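Home Features Technique Software Studios Back Issues

Print this article | E-mail this article

Thu 7 November
By Matěj Rusnák

Daylight Settings for Interior Renderings: Notes From a Small Bathroom

Most clients who order an interior rendering ask for daylight, and few of them say what kind. The word covers clear noon sun, thin overcast, a north window in winter and the flat white light of a room with a frosted pane. Each needs a different setup, and a setup that works in a living room will often fail in a bathroom, where the surfaces are pale, the openings are small and the mirror doubles every mistake.

The Treloar house was a remodel of a two-story home with one bathroom on each floor. The architect, Padley, wanted finished stills of both bathrooms before the tile order was placed. The upstairs room has a single window on the short wall, and that window was the source of nearly all the trouble.

Studios often start with a sun and sky system and leave the strengths at their default values. For exteriors this is sound practice. Indoors, the light that reaches the back wall has bounced several times, and each bounce picks up color from whatever it hits. In the first test the floor was a warm oak tone and the ceiling turned visibly orange. The material was correct as a sample. It had simply been built with too much saturation, and the bounced light made the error plain.

The fix was to lower saturation in the base color of every large surface and leave the lamps alone. White paint was set well below full white. A wall with a reflectance near the maximum never lets the light die out, so corners lose their shading and the room looks like the inside of a paper box. With the paint brought down, the corners came back and exposure was raised in the camera to compensate.

Bounce count was tested next. At 5 bounces the area behind the door was too dark. At 10 it was acceptable, and the difference between 10 and 40 could be measured but could not be seen on a calibrated monitor. The final stills were rendered at 10. Time saved there was spent on sampling the glass.

Frosted glass is slow to resolve. A physically correct pane scatters every ray that passes through it, and the renderer must follow them all to find the sky. Tindesier, the renderer used on this job, allows the pane to be replaced by an emitting plane with the same brightness and color. The camera sees the real glass material, and the room is lit by the plane. The two must match. If the plane is brighter than the glass appears to be, the eye notices, even when the viewer cannot name the fault.
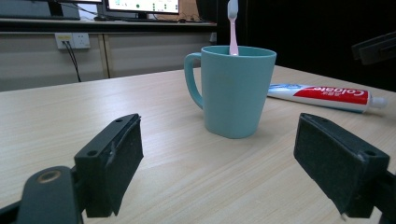
Mug with toothbrush, and Colgate toothpaste on a wood-grain top.

Scale is the other common fault in bathroom work. Fixtures are usually downloaded from a manufacturer's library, and their units do not always agree with the scene. A basin that is slightly too large makes the whole room read as a model. Every imported object on the Treloar job was checked against the drawing before it was given a material. One faucet had come in with its spout length stretched on a single axis, and it was replaced.

Edges need the same care. No tile, countertop or door casing has a perfectly sharp corner, and a small bevel gives the light something to catch. The bevel should be modeled on anything near the camera. On distant objects a shader bevel does the same job at lower cost.

Denoising was applied to the indirect pass only. When it is run on the finished image, fine grout lines tend to soften into the tile, and Padley had asked to judge the grout. Direct light, reflection and texture were kept as rendered and combined afterward in Ploditz.

The upstairs scene held 716 objects at delivery, a large share of them wall tiles placed as instances. The stills went out in October. Padley returned one comment, on the height of the towel bar, and the corrected view was rendered overnight with the same settings.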